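Projects > Second year > Group reports

Plug sorting with two arms: the software side

Report covers the control and planning code only. Rajan is our name for the task runner, the thing that decides which arm does what and when. Arms and cell were already built when we started in March so there is nothing about mechanics here.

Task is simple to say. Small plugs and adapters on a table, two power strips, move adapters in and out of sockets without the arms hitting each other. Hard bit is the last two centimetres. Getting near the socket is just planning, getting the pins in is something else.
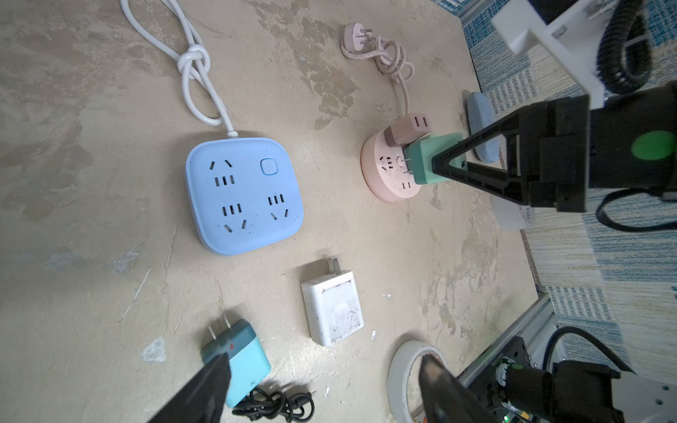 Tiago Barreto

Perception first. Each wrist has a camera and there is a fixed one looking over the cell. Fixed view gives a rough position for each object, wrist view corrects it once the gripper is close. At first we trusted the fixed view all the way down and it was bad, the fingers hide the socket exactly when you need it. Now the fixed estimate is frozen at the start of the approach and only the wrist image gets a say after that.

Socket finder is a small segmentation network plus some geometry. Pale colours were a pain, a mint adapter in a pink hub is fine but pink on pink confuses it. Lowering the threshold helped a bit and gave us more false hits on the table markings. We kept the lower one and filter by size afterwards.

Control is two loops. Slow one plans joint paths, fast one runs at 100 Hz and only follows targets. No force sensor so we use motor current as a stand-in. If current goes over the limit during insertion the arm backs off, shifts sideways and tries again, up to 5 times. After that Rajan marks it failed and moves on.

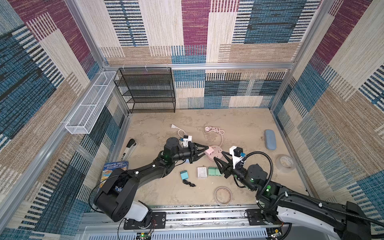 Fig. 2. Both grippers at the pink strip, shared zone locked.

Locking. The middle of the table is reachable by both arms so it needs an owner. First version let one arm own the whole middle and the other just waited — safe but painfully slow. Second version, written by Yuzhen Qian, has a joint mode where both arms hold the lock together and the planner treats them as one big robot. One steadies the strip, the other works on the plug. Joint mode only starts when both arms report ready, otherwise you get a deadlock. We had 2 of those in testing, both from a ready message sent before the listener had started. Fixed with a handshake at start-up.

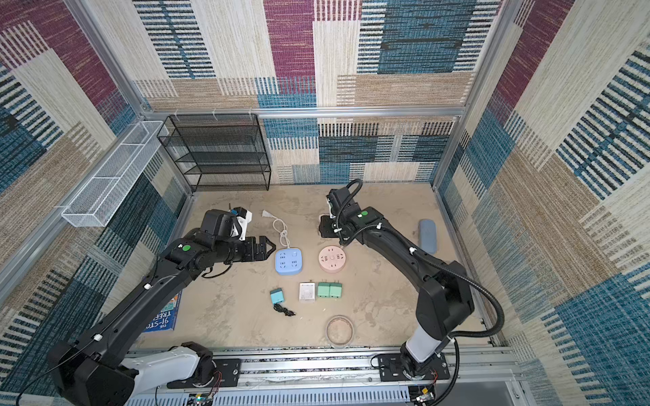 The planner's collision model is boxes only. Every object gets a box with a margin, cords are left out completly, and the margin is the same for everything. That is too crude for the chargers: the two mint green adapters sit side by side at the front, so their boxes overlap and the planner sees one wide lump it can't grasp. We added a split step that checks the mask for a gap before merging boxes. Works when there is a gap. When they are pushed right up together it still fails and Rajan skips both. The power strips get one box each, which is fine for round or square.

Results. 68 insertion runs were logged with the final version. Most failures were at the search stage, the sideways shift goes the wrong way as often as the right one beacuse it is picked at random. Picking the direction from the wrist image is the obvious next step, Yuzhen has a branch but it is not merged.

Tooling. Logs go to one file per run with a shared clock for both arms. Should have done this in the first week, before it we were lining up two logs by eye. The replay script draws the lock owner as a coloured bar under the joint plots, and that is how the ready message bug was found.

Not done: cords in the collision model, per-object margins, any restart after a camera drops out. Code and config are in the group folder, read the notes on start-up order before running it.

Filed under: Software, Planning, Group work

More reports
Colovier: a line follower that remembers the track
Lirura, timing a conveyor with one sensor
Bondstead greenhouse controller, final write-up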